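A morning at the Skellby open day

August 2020

I went along to the open day at Skellby last month, mostly to see the clothes handling work from Kornora. Masks on, small groups, windows letting in plenty of light.

Tymofii Kushnir gave the introduction. Their project is called Trimow, and the plan is for a robot to learn to sort and fold laundry from people doing it first with a hand-held gripper. He wants 2,000 goes at it before they train anything.

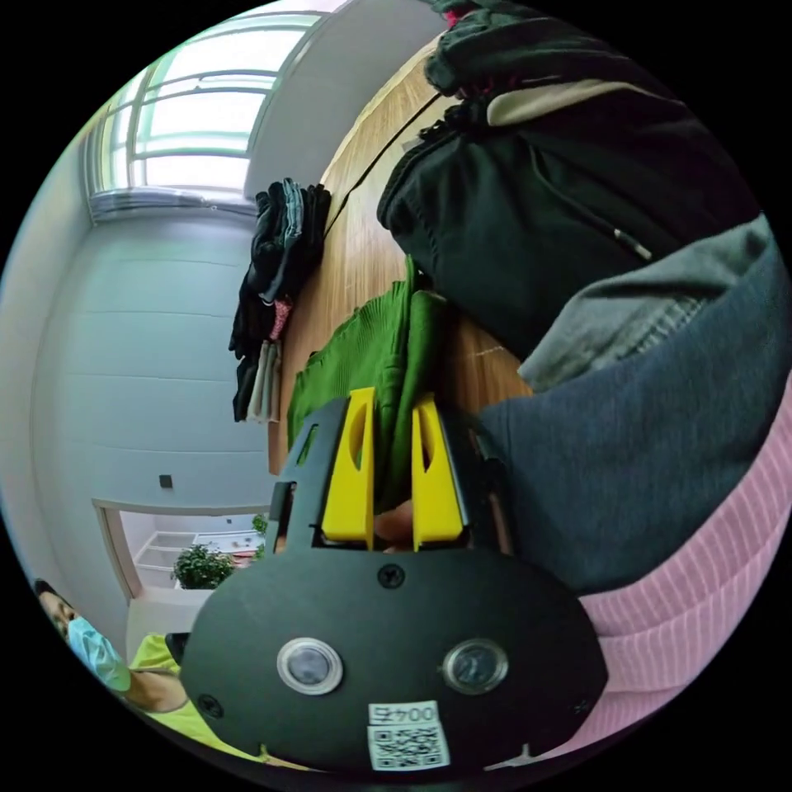
A green knit in the yellow fingers, with more clothes still on the table.

I had a try myself. Picking up a jumper is easy enough. Letting go of it without dragging the sleeve back with you is harder, and I made a mess of my first 2. Thick jackets were worse, as the jaws kept sliding off the padding.

Tea was in the side room afterwards. I asked about buttons and Tymofii said they had left those alone so far. The next open day is in March and I have put my name down.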